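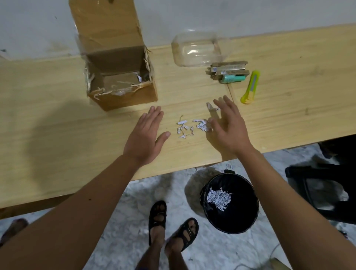
Shredded paper, worktable.

Wednesday, February 6, 2019
Visitor Materials Workshop, Prerura Coast
Notebook entry: folding map, summer edition

Shares 6 | Comments 2

Work continued on the folding map for the Prerura shore path. The print order stands at 2,000 copies, to be delivered before the July season opens. The current proof is the third. It was checked today against the path survey and the ferry operator's timetable.

The following corrections are required before release:

The Tustetti landing is shown on the north side of the harbor. It should be on the south side, beside the ticket office. The walking time from the landing to the lighthouse should read "around three hours" and should be given for one direction only.

The steps at Tustetti beach are marked as suitable for strollers. They are not. The symbol is to be removed and the ramp at the east parking lot marked in its place.

The tide warning for the causeway is set in the same type as the café listings. It should be moved to the front panel, in bold. 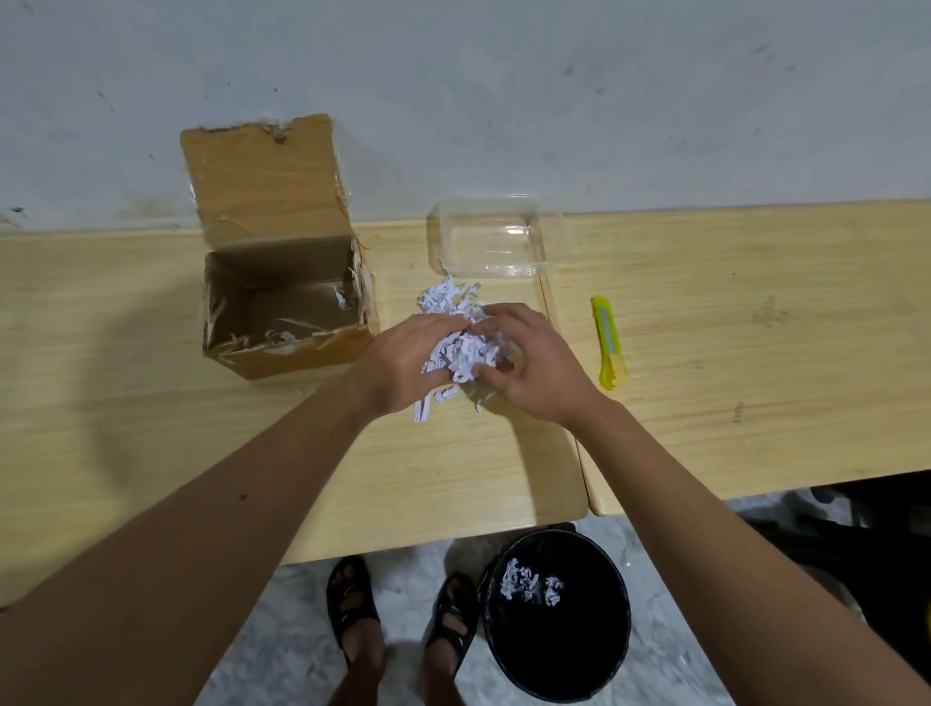

Srivastava
Editor, Visitor Maps

Fold tests were carried out on both sample papers. The lighter paper, from Drakelora, opens easily but wore through at the center crease after repeated folding. The heavier paper held up well but does not close flat, and the six-panel layout is too thick for the existing display racks. A second sample of the lighter paper, with a coated finish, has been requested from Drakelora.

Colleagues have asked whether the bus stops should be numbered. The numbers at the stops are due to change with the summer schedule, and the map will therefore use stop names only.

Outstanding: permission to use the harbor drawing; confirmed opening hours for the Tustetti museum; the final spelling of the two coves west of the lighthouse, which differs between the survey and the road signs. The spelling used on the road signs is to be kept until the survey office replies.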